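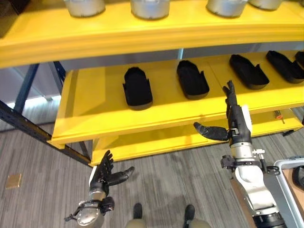
Photo: Wiltby Home Notes

Getting your pantry sorted before the winter baking kicks in

I love a pantry clean-out. There, I said it! Mine gets a proper going-over every June and again in December, and it takes an afternoon, a bucket of warm soapy water and a good long podcast.

Start at the top and work down, so the crumbs only have to be swept up once. Take everything off one shelf at a time (not the whole cupboard, or you'll be cooking dinner around it), wipe with a well-wrung cloth and leave the door open until the timber is bone dry. A few drops of eucalyptus oil on the cloth smells gorgeous and shifts sticky rings from honey jars like magic.

Metal canisters are my favourite for flour and sugar. Wash and dry them completely before refilling — even a little damp under the rim will give you lumps. I tuck a bay leaf in with the flour, as my nan did. A 1,000 g bag of plain flour needs more room than you'd think, so check the capacity before you buy. My Caditano tins hold 700 g of rolled oats with space for the scoop, and they're still going strong after 12 years!

Small open trays are brilliant for the fiddly stuff: stock cubes, yeast sachets, birthday candles, those cake-decorating bits that always end up at the back. Pull the whole tray out, find what you need, slide it back.

Pantry moths? Freeze new flour and rice for a few days before it goes in the cupboard, and vacuum the shelf-pin holes and corners with the crevice nozzle.

Labels: masking tape and a laundry marker. Write the use-by date on the bottom of the tin, where it won't rub off every time you grab it.

Next up, the spice drawer — mine has three open packets of cumin in it.

Posted 2021-06-30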